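About the Vustholm Manipulation Group

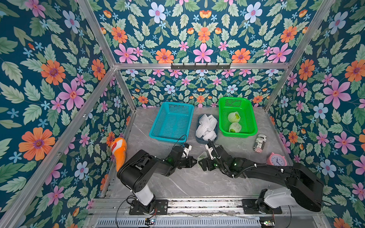 Two-arm work with foam net sleeves in one of the group's wallpapered cells.

The Vustholm Manipulation Group studies how robots with two arms can learn to handle soft, light and awkward things. It is led by Dr Snežana Kolev and forms part of the School of Engineering at Brultham. The group has research staff, doctoral students and a small technical team, and it takes undergraduate project students in each teaching year.

Our work

Most handling robots do well with objects that keep their shape. Packaging, cloth, netting and thin film are harder. They fold when they are touched, they catch on fingers and on each other, and they seldom lie the same way twice. A good deal of ordinary packing work is of this kind, and much of it needs two hands.

The group's main line of research is a training method called Trurkano. Under this method an operator guides a pair of arms through a task by hand control, and the movements of both arms are recorded together with the camera views. A control policy is then trained on these recordings. The policy predicts a short run of movements for both arms at once, and corrects that run as new camera views come in.

The method differs from our earlier work in the way it treats background. In Trurkano, the walls and floor of each cell are covered with printed material, and the coverings are changed between recording sessions. Objects that have no part in the task are placed on the floor and moved or exchanged at set points. A policy trained in plain surroundings can come to depend on them, and may fail when a lamp is moved or a new box is put on a shelf. Recordings made against busy and changing patterns leave the policy less to lean on apart from the objects it has to handle.

The fruit sleeve study

The foam net sleeves used to protect pears, apples and similar fruit have been our principal test material for the past two years. A sleeve weighs very little, stretches in one direction more than the other, and clings to its neighbours in a pile. To take one sleeve from a heap, hold it open and bring it over a piece of fruit calls for close timing between the two arms. The study divides the task into picking, passing, opening and fitting, and each part is scored on its own as well as in the full sequence.

The first complete set of recordings contains 3,334 demonstrations, made by trained operators in several cells. Of these, 1,042 include a handover of the sleeve from one gripper to the other. Operators were asked to keep their failed attempts and recoveries in the set, and to mark them as such. We have found these to be of particular value. A policy trained only on clean demonstrations tended to stop, or to repeat the same closing movement, when a sleeve slipped. With the recoveries included, it more often went back for a second grasp.

We compared policies trained on sets of different sizes, all tested in cells with wall coverings that had not appeared in training. Results for picking improved steadily up to 2,000 demonstrations and changed little after that. Results for opening and fitting were still improving when the full set had been used. Each policy was tested over 30 trials for each layout, with the starting positions fixed in advance by a member of staff who had taken no part in training it.

Fitting remains the weakest part of the sequence. The commonest fault is a sleeve held with its mouth partly closed, which the policy does not always recognise before it moves towards the fruit. Work on this fault is the main task of the present year. The group is also looking at whether a second view of the sleeve, taken from lower down, would be of help.

Facilities

The laboratory occupies the ground floor of the Bošković Building. Its two-arm cells are built on aluminium frames, with the arms bolted to a rail along the front, so that wall panels and floor sheets can be exchanged without disturbing the arms. Baskets, trays and household objects are kept in a shared store and signed out by cell. A separate room is set aside for training operators, who complete a course of supervised practice before their recordings are accepted.

Arms are checked for alignment at the start of each recording day. Any session in which a check has been missed is held back until the recordings have been reviewed.

Teaching and research training

Members of the group teach on the undergraduate modules in control and machine perception, and on the master's course in robotics. Doctoral students normally join in October. Each has two supervisors and is expected to spend part of the first year as an operator, whatever the subject of the thesis. Final-year projects are offered in gripper design, data checking and the measurement of soft materials.

Publications and data

Recordings from completed studies are released to other research groups on written request, with the operator notes and the scoring sheets. Recordings from studies still in progress are not released. The group asks that any published work using its recordings should state which wall coverings were used for training and which for testing.

Working with the group

We welcome enquiries from growers, packers and equipment makers with handling problems of a similar kind. Joint projects usually begin with a short trial, using materials supplied by the partner, after which both sides decide whether to continue. Enquiries should be sent in writing to Dr Kolev at the Vustholm Manipulation Group, Bošković Building, Brultham. Visits to the laboratory are by appointment.

Page last reviewed: May 24, 2023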